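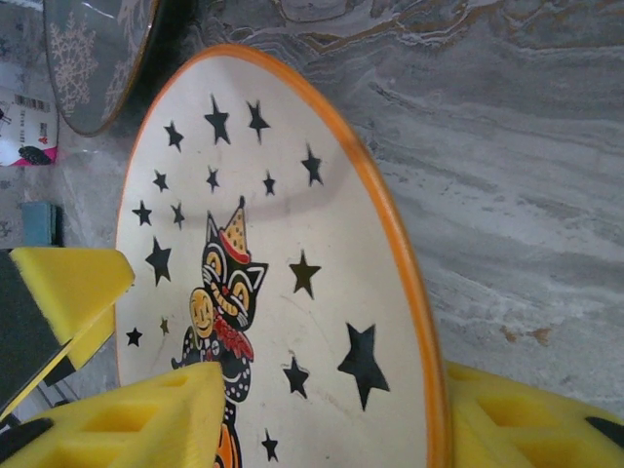
A black cat in a party hat and red ruff, on a Halloween plate with an orange rim.

Print this article | E-mail this article

The Plates That Come Out Once a Year

By Corey Ngata

Delwyn Rutherford keeps her Halloween dishes in the hall closet, behind the vacuum cleaner, in two boxes marked "Oct." She used to keep them in the kitchen with everything else. Then she ran out of kitchen.

"I have one set of everyday plates and I don't know how many holiday ones," she says. "My son eats toast off a witch in April if I don't put them away."

Holiday dishes used to mean Christmas. A family had the good china, and perhaps a turkey platter. Halloween meant paper plates and a bowl of candy by the door. That has changed, and the designs selling now look back to the cards and paper decorations of a century ago: grinning cats, moons with faces, pumpkins, and clowns' collars on animals that have no business wearing them.

Aroha Prendergast has sold tableware for most of her working life and now runs Cesta, a shop with a back room given over to seasonal stock. She orders 1000 Halloween pieces for the year and expects to have 80 left when November starts. Cats go first. Bats are slow.

"People want a face," she says. "You put a cat with a big smile next to a plate with a nice border of leaves, and the leaves will still be there when I'm hanging stockings."

She thinks the old style sells because it isn't gory. Grandparents buy it and small children aren't bothered by it. It also goes with the orange and black that most people already have in a box somewhere.

Search our archives Enter keyword Go

Buying them secondhand

Plenty of these plates turn up at yard sales, usually as odd ones from a broken set. Ruby-Lee Ruawai has put together a table for 10 that way and has never paid more than $2 for a plate. None of them match. She keeps to one rule, which is that the rim has to be orange, black or white.

She checks a plate by running a fingertip around the rim with her eyes shut. Chips are easier to feel than to see, especially on a bright color. Then she tilts it under a lamp to look for knife marks across the picture. A few light scratches don't bother her. If the design is worn gray in the middle, she leaves it.

"You're buying the picture," she says. "If the cat has no eyes left, put it back."

Washing and storing

Printed designs vary a good deal. Look at the back of the plate before it goes in the dishwasher, and if there is no mark, wash it by hand in warm water with a soft sponge. Scouring pads will dull a print. Metallic trim should stay out of the microwave.

For storage, Rutherford puts a paper towel between plates and stands them on edge in the box – she has broken more in flat stacks than any other way. Newspaper works too, but the ink can rub off and everything has to be washed again before the party. Mugs go in a separate box.

Prendergast's advice is to use them for longer than one night. Hers come out on the first of October and hold sandwiches, cookies, and the mail.

Print this article | E-mail this article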